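Been comparing hands for the two-arm cell since April 2023 and keep getting asked how it's going, so I'm putting the notes in one thread. Three end effectors, one task, same controller throughout.

1/ The task. Two food cans start at the outer sides of a table and have to end up on a grey square pad in the middle, one per arm. Both standing upright, both fully on the pad. No handover between arms.

2/ The candidates. A plain parallel gripper from Evwood, a three-finger adaptive one from Jandetti, and the Umali hand, which has four fingers and a thumb. Same arms for all three. Everything is in simulation first. Hardware comes in September if the budget holds.

3/ Controller is Rullow, the stock version, running joint position targets with a fixed gain set. I did not retune between hands. Some of you will say that favours the simplest gripper and you'd be right. I wanted to know what each one does before anybody spends a month tuning it.

4/ 929 episodes in total across the three. The split isn't even. The Umali hand got more because I had to throw out an early batch when I found its thumb limits were wrong in the model file.

5/ On that: check your joint limits against the maker's drawing before you run anything. The file I had let the thumb rotate further than the real part can. My success rate looked lovely until I fixed it.

6/ Evwood first. Dull and dependable. It closes on the side of a can, lifts, moves, opens. Nearly all the failures were at the release, when one jaw let go slightly before the other and the can rocked. Adding a short pause before opening sorted most of them.

7/ Where it struggled was approach angle. With two flat jaws you need to come in fairly square to the can, and if the can starts near the edge of the table the elbow ends up somewhere silly. I lost a run of episodes to the arm reaching its joint limit before the jaws were lined up.

8/ Jandetti next. More forgiving on approach. The three fingers centre the can for you, so a bad position estimate matters less. It is wide though. Setting the second can down next to the first, the outer finger kept clipping its neighbour.

9/ I moved the two drop points further apart and the clipping stopped, but then there was less room to the edge of the pad. Pick your failure. I settled on a gap that gave a few of each and kept it the same for all three hands.

10/ Now the Umali hand, the one people actually ask about.

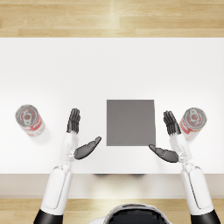 Umali hands in the sim, overhead view. One can out on each side, grey pad in the middle, thumbs pointing inwards.

11/ I start with the fingers together and pointing away from the robot, thumbs out to the side. I tried starting with the fingers spread and it was worse. A spread hand needs more clearance on the way to the can and knocked it over more often.

12/ The awkward bit is the thumb side. The cans are on the outside and the thumbs face the middle, so each wrist has to turn before it can get a grip round the can. That turn costs time on every pick. The Evwood doesn't care which way round it is.

13/ There isn't much space to do it in either. If a can starts close to the hand, the first move has to be away from it. Otherwise the back of the hand sweeps the can off the table. I added a waypoint above and slightly inboard and that helped a lot.

14/ I capped contact solver steps at 2,000 per episode segment to keep run times sensible. Four fingers and a thumb on a curved surface make a lot of contacts. If you use softer fingertip settings you will probably need to raise it.

15/ Results after the limit fix, counted over the last 352 episodes only, with all three hands on identical start positions. Evwood came out best on success, Jandetti second, Umali third. Evwood was also quickest. Jandetti had the fewest dropped cans.

16/ The Umali failures were mostly before the grasp. Once it had hold of a can it was hard to shake loose. I pushed the cans sideways in 171 separate checks and it held better than either of the others. So the hand is fine and my approach planning is the weak part.

17/ Camera notes, as two people asked. I used an overhead view for all of this. Good for seeing the pad and the gap between the hands, poor for judging height. I added a second view from the side for the release and would do that from day one next time.

18/ Also, the overhead view gets blocked just when you want it. A wrist close to a can covers part of it and the pose estimate drifts. Using the last clean estimate until the can is clear again worked better than trusting the live one.

19/ What I'd use today. For cans and nothing else, the Evwood. For mixed round things at uncertain positions, Jandetti. I'd only go to the Umali if the job needs a proper grip on odd shapes, or in-hand turning, and I haven't tested in-hand turning yet.

20/ Still to do: fuller comparison with retuned gains per hand, a taller can, and a start layout where both cans are on the same side – I expect that one to be ugly.

21/ I can share the start positions and the waypoint settings. The Umali model file isn't mine to pass on, but I'll post the corrected thumb limits once I've checked them again.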